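누르코릭(Nurkorik) 살림 게시판 > 수납·정리

## 행주랑 걸레천, 개어서 세우나요 그냥 던져 넣나요

조회 1,167

---

**마른행주** (글쓴이)

주방에서 쓰는 천이 자꾸 늘어서 정리 방법을 바꾸려고 합니다. 지금은 싱크대 아래 서랍 한 칸에 행주, 식탁 닦는 천, 유리 닦는 천, 바닥용까지 다 들어가 있습니다. 층층이 쌓아 두었더니 맨 위 것만 계속 쓰고 아래 것은 몇 달째 그대로입니다. 맨 밑에서 꺼낸 천은 접힌 자리에 누런 줄이 생겨 있었습니다.

서랍은 냄비 뚜껑 자리로 돌리고, 천은 바구니에 담아서 보조 테이블 위나 선반에 두려고 합니다. 문나사드(Munasard) 생활관에서 구멍 뚫린 플라스틱 바구니를 봤는데 긴 쪽이 거의 28cm였습니다. 선반 깊이에는 맞습니다.

묻고 싶은 것은 이렇습니다.

- 개어서 세로로 세우는 방식이 오래 유지되는지
- 그냥 던져 넣어도 괜찮은지
- 행주와 청소용을 한 바구니에 넣는 분이 있는지

식구는 어른 둘, 아이 하나이고 빨래는 제가 하고 개는 일은 다 같이 합니다. 아이는 개는 흉내만 냅니다.

---

**ghazala_s**

세우는 쪽입니다. 세 번 접어서 접힌 면이 위로 오게 꽂습니다. 위에서 보면 색이 다 보여서 고르기 쉽습니다.

다만 바구니가 꽉 차지 않으면 넘어집니다. 반쯤 쓰고 나면 남은 것들이 앞으로 눕습니다. 저는 북엔드를 하나 넣어 두었습니다. 북엔드가 바구니 바닥 구멍에 걸려서 잘 안 밀리는데 이건 바구니마다 다를 겁니다.

---

**세탁실옆방**

저는 던져 넣습니다. 어차피 젖은 그릇 닦을 천인데 각을 잡을 필요가 있나 싶습니다. 빨래 걷어서 바구니에 붓고 끝입니다. 한 지 꽤 됐는데 불편한 적이 없습니다.

---

**ghazala_s**

@세탁실옆방 부피가 커지지 않나요? 저도 전에 그렇게 했는데 같은 양이 바구니 밖으로 넘쳤습니다. 와플 조직 행주는 특히 그렇습니다.

---

**세탁실옆방**

넘칩니다. 그래서 큰 바구니를 씁니다.

---

**현관부터**

큰 바구니를 쓸 자리가 있으면 애초에 이런 글을 안 올리셨겠지요. 글쓴이는 선반 깊이가 정해져 있다고 했습니다.

제 경우는 중간입니다. 세로로 한 번, 가로로 한 번만 접어서 넣습니다. 세우지는 않고 비스듬히 기대 놓습니다. 식구들이 넣어도 모양이 크게 안 망가집니다. 세우는 방식은 저만 지키고 다른 사람은 위에 얹어 버려서 그만두었습니다.

---

**마른행주** (글쓴이)

@현관부터 저희도 그럴 것 같습니다. 지금도 서랍을 열면 제가 갠 것 위에 다른 사람이 뭉쳐 넣은 것이 올라가 있습니다.

행주 크기가 제각각이라 세우면 높이가 안 맞는 것도 걱정입니다. 제일 큰 것은 바구니 위로 올라올 것 같고 작은 것은 안 보일 것 같습니다.

---

**ghazala_s**

큰 것은 한 번 더 접으면 됩니다. 높이를 바구니 벽보다 조금 낮게 맞추세요. 처음 한 번만 바구니 옆에 대 보고 접는 횟수를 정하면 됩니다. 저는 큰 천은 반으로 접고 다시 삼등분, 작은 천은 삼등분만 합니다. 두께가 달라지는 건 어쩔 수 없습니다.

---

**무첸**

정리보다 마르는 게 먼저라고 봅니다. 덜 마른 천을 각 잡아서 접어 빽빽하게 세우면 가운데에서 냄새가 납니다. 구멍 바구니라도 천끼리 붙어 있으면 구멍이 소용없습니다. 바람이 통하는 건 벽에 닿은 천뿐입니다.

저는 건조대에서 걷은 다음 테이블 위에 한 시간쯤 펼쳐 둡니다. 그다음에 접습니다. 장마철에는 저녁까지 두기도 합니다.

---

**세탁실옆방**

@무첸 그 말씀이 제 방식을 지지하는 것 같은데요. 뭉쳐 넣으면 사이에 공기가 있습니다.

---

**무첸**

뭉친 천은 안쪽이 더 늦게 마릅니다. 공기가 있는 건 천과 천 사이고 뭉친 속은 접은 것보다 두껍습니다. 손으로 꽉 쥐어 보면 속이 차가운 경우가 있습니다. 던져 넣으려면 완전히 마른 뒤에 넣어야 하고, 그건 세우는 사람도 마찬가지입니다.

---

**세탁실옆방**

완전히 마른 뒤에 넣습니다. 건조기를 씁니다.

---

**무첸**

그럼 상관없습니다. 건조기를 쓰신다는 말씀은 처음에 하셨으면 좋았겠습니다.

---

**동네수건**

저희는 동(Dong) 아파트 관리동 공용 주방을 돌아가며 치우는데 거기도 천이 문제입니다. 집에서는 한 사람 습관대로 가면 되지만 공용은 사람마다 다르게 넣습니다. 작년에는 칸막이 있는 상자를 썼다가 올해 칸막이를 뺐습니다. 칸에 안 맞는 천이 생기면 사람들이 상자 옆에 두고 갑니다. 그게 쌓여서 상자 옆이 두 번째 상자가 됐습니다.

지금은 색으로만 나눕니다. 밝은 색은 그릇과 식탁, 진한 색은 바닥과 싱크대입니다. 새로 살 때 이 규칙에 맞춰서 삽니다.

---

**현관부터**

색으로 나누는 건 저도 해 봤는데 선물 받은 행주가 들어오면서 무너졌습니다. 체크무늬는 어느 쪽인가요?

---

**동네수건**

체크무늬는 제가 집에 가져옵니다.

---

**이불솜**

행주와 걸레를 한 바구니에 넣는 문제는 아무도 답을 안 하셨네요. 저는 반대합니다. 빨아서 넣는다고 해도 꺼낼 때 헷갈립니다. 손님이 와서 설거지를 도와주겠다고 바닥 닦던 천으로 컵을 닦은 적이 있습니다. 그 뒤로 바닥용은 욕실 선반으로 옮겼습니다.

---

**세탁실옆방**

삶아서 쓰면 한 바구니도 괜찮지 않나요.

---

**이불솜**

삶아도 저는 싫습니다. 그리고 극세사는 삶으면 못 쓰게 됩니다. 저희 집 바닥용은 대부분 극세사입니다.

---

**ghazala_s**

저도 분리합니다. 다만 바구니는 같은 것을 쓰고 손잡이 색만 다릅니다. 손잡이 색이 몸통과 다른 제품이 있어서 그걸로 구분합니다. 글씨를 붙였을 때는 물이 튀어서 금방 떨어졌습니다.

---

**마른행주** (글쓴이)

답글 감사합니다. 바닥용은 빼기로 했습니다. 세탁기 위 선반으로 보냅니다.

지난 화요일에 문나사드에 다시 가서 바구니를 샀습니다. 2개를 사려다가 우선 하나만 샀습니다. 베른덴(Wernden) 것도 옆에 있었는데 뚜껑이 달려 있어서 뺐습니다. 뚜껑이 있으면 그 위에 뭘 올려놓게 됩니다.

첫날은 세워서 넣었습니다. 접는 횟수를 맞추는 데 시간이 꽤 걸렸습니다. 얇은 천은 세워도 가운데가 꺾여서 주저앉습니다. 두꺼운 천 사이에 끼우면 서 있긴 한데 두꺼운 것을 꺼내면 같이 넘어집니다.

---

**ghazala_s**

얇은 것은 돌돌 말아 보세요. 말면 가로로 놓든 세로로 놓든 모양이 유지됩니다. 저는 얇은 면행주만 말아서 앞쪽에 두고 나머지는 뒤에 세웁니다. 마는 게 귀찮으면 얇은 것만 눕혀서 한쪽에 쌓아도 됩니다.

---

**현관부터**

말아 놓은 건 식구들이 풀어 보고 다시 안 맙니다. 저희 집은 그랬습니다.

---

**무첸**

말면 더 안 마릅니다. 앞에서 한 이야기라 길게 쓰지 않겠습니다.

---

**ghazala_s**

@무첸 다 마른 다음에 마는 겁니다. 저도 앞에서 한 이야기라 여기까지 하겠습니다.

---

**이불솜**

바구니를 어디에 두셨나요? 저는 가스레인지 옆 선반에 뒀다가 기름이 앉아서 옮겼습니다. 구멍 사이에 낀 기름때는 칫솔로 하나씩 닦아야 합니다. 그날 오후를 다 썼습니다.

---

**마른행주** (글쓴이)

창가 쪽 보조 테이블입니다. 불에서 멀고 식탁에서 손이 닿습니다. 햇빛이 오래 들어서 색이 바랠지는 두고 봐야겠습니다.

---

**동네수건**

햇빛에 바래는 건 천보다 바구니가 먼저였습니다. 저희 공용 주방에 있던 것은 창 쪽 면만 허옇게 됐고 나중에는 손잡이 끼우는 데가 갈라졌습니다. 가끔 돌려 놓으세요.

손잡이가 따로 끼워진 제품이면 무거운 것을 담고 한쪽만 잡아 들지 않는 게 좋습니다. 천만 담으면 괜찮은데 누가 꼭 세제통을 같이 넣습니다.

---

**세탁실옆방**

다들 너무 부지런하십니다. 저는 이 글을 읽고 나서도 그대로 붓고 있습니다. 다만 배우자가 이 글을 보고 저희 집 바구니에서 식탁용만 따로 빼냈습니다. 그래서 바구니가 하나 더 생겼습니다.

---

**현관부터**

결국 바구니가 느는 쪽으로 가네요. 개수를 줄이는 건 어떤가요. 저는 행주를 6장만 남기고 정리했습니다. 매일 한 장 쓰고 하루 몰아서 빱니다. 남은 것은 창틀 닦고 버렸습니다. 줄이고 나니 어떻게 넣어도 다 보입니다.

---

**이불솜**

저희는 그걸로는 하루도 못 버팁니다. 아이가 물을 쏟으면 두세 장이 한꺼번에 나갑니다.

---

**현관부터**

물 쏟은 건 수건으로 닦습니다.

---

**이불솜**

수건을 쓰면 수건이 모자라집니다. 줄이는 게 맞는 집이 있고 아닌 집이 있는 것 같습니다.

---

**무첸**

장수보다 빨래 주기를 먼저 정하는 게 순서입니다. 이틀에 한 번 빨면 이틀 치에 여유분을 더하면 됩니다. 장마철에는 마르는 날을 하루 더 잡아야 합니다. 저는 11월쯤에 낡은 것을 한 번 골라냅니다. 가장자리 실이 풀린 것, 빨아도 뻣뻣한 것, 불빛에 비춰서 가운데가 훤한 것을 뺍니다.

골라낸 것은 반으로 잘라서 현관 닦는 데 씁니다. 자르면 실밥이 나오니까 세탁기에는 넣지 마세요. 배수구 거름망에 실이 엉깁니다.

---

**동네수건**

저는 자르지 않고 통째로 씁니다. 실밥 때문에 한 번 고생했습니다.

하나 더 적자면, 공용 주방에서는 다시 접어 넣으라는 안내문을 떼었습니다. 붙여 놓았을 때는 접기 싫은 사람이 천을 싱크대에 걸어 두고 갔습니다. 떼고 나니 구겨서라도 바구니에 넣습니다. 저희는 그걸로 됐다고 봅니다.

---

**ghazala_s**

그건 공용이라 그렇고 집에서는 접는 걸 포기하지 않으셨으면 합니다. 처음 두 주만 지나면 손이 알아서 접습니다. 저는 텔레비전 보면서 접습니다.

---

**마른행주** (글쓴이)

접는 사람이 저 하나가 아니라서 두 주로는 모자랄 것 같습니다. 일단 두꺼운 것만 세우고 얇은 것은 손대지 않기로 했습니다. 세우는 자리는 긴 벽 쪽보다 손잡이 달린 짧은 벽 쪽이 나았습니다. 기댈 데가 있어서 덜 넘어집니다.

색으로 나누는 것도 해 보려고 했는데 저희 집 천은 거의 다 베이지 아니면 분홍 계열이라 나눌 것이 없습니다. 살 때는 다 다른 색인 줄 알았습니다.

---

**세탁실옆방**

얇은 것을 손대지 않는다는 건 던져 넣는다는 말씀이지요?

---

**마른행주** (글쓴이)

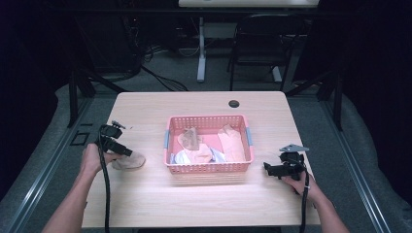
얇은 것은 결국 던져 넣는 쪽으로 갔습니다. 접어서 기대 놓는 것과 섞어 써도 쓰는 데는 지장이 없고, 꺼낼 때 두꺼운 것부터 손이 가는 버릇만 고치면 될 것 같습니다. 분홍 바구니에서 오른쪽 벽을 따라 서 있는 연한 복숭아색처럼 세우는 것은 짧은 벽 쪽에 두고, 앞쪽 가운데는 분홍빛 도는 베이지처럼 구겨진 채로 두어도 그냥 둡니다. 바구니 왼쪽 테이블 위에 있는 황갈색 같은 천은 무첸 님 말씀대로 펼쳐 두었다가 넣는 순서로 하겠습니다. 손잡이는 푸른 회색이고 몸통과 색이 달라서, 나중에 하나 더 사면 ghazala_s 님처럼 손잡이 색으로 구분할 생각입니다. 선반에 올리는 것은 다음 주에 냄비 뚜껑을 서랍으로 옮긴 다음에 합니다.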